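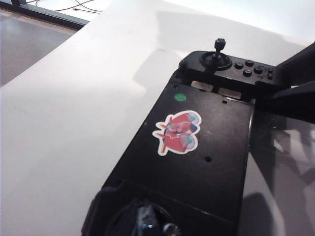 A black control unit with a joystick, four push buttons and a cartoon sticker, on a white tabletop.

The thumbstick-and-cluster layout is an arrangement of hand controls in which a small joystick sits close to a group of four round buttons, all within reach of one thumb. It is found on game controllers, handheld consoles and a good deal of equipment that has nothing to do with games but was designed by people who played them.

Layout

The stick is a short shaft with a cap, mounted in a round recess. The cap is often ridged for grip, a courtesy to thumbs that have recently been near potato chips. The four buttons form a diamond, and makers have never agreed on what to call them. Letters, shapes and colors have all been tried. Some units carry no marking at all, on the theory that the owner will learn by pressing the wrong one.

On the right-hand side of a device the stick may be placed above the buttons or below them. Both positions have loyal supporters, few of whom have changed their minds since the age of 15. In his handbook for the repair firm Levbridge, Eetu Nurmi gives the matter nine pages and declines to pick a side.
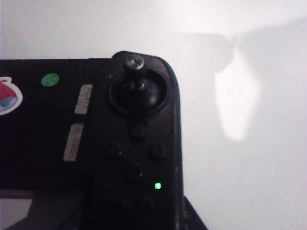

Thumbstick above a button diamond. A green indicator light glows below and to the right of the buttons.

Indicator lights

Most units have at least one small LED. Its meaning depends on the maker and is explained in a leaflet thrown out with the box. Green is commonly used for power or a full charge, though Mundeo used it on one early model for "pairing," which led to 2 revisions of the manual and a large number of returns.

Wear and care

Black plastic shows dust, scuffs and skin oil better than almost any other finish, and remains the usual choice. A dry cloth handles the flat surfaces. The ring around the stick needs a soft brush — a toothbrush will do, provided it is then retired from its former career. Sticks that drift, or report movement when left alone, may need recalibration or a new module. The Valdovinos repair guide lists 17 steps for the job, the last being to find the screw left over from step nine. 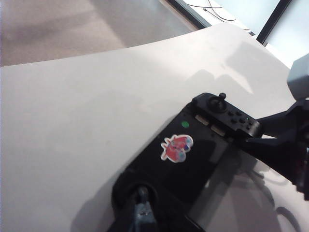

Stickers and labels

Owners tend to decorate the flat parts of the casing, where the hands seldom rub. Die-cut cartoon stickers with a white border are a popular choice, and plain round dots are used to tell one unit from its identical neighbor. Paper labels fare worse, as the printing usually fades well before the glue gives up. Plirier sells a citrus-based remover for the residue. It works slowly and smells of oranges until June.

See also: D-pad; Rocker switch; Stick drift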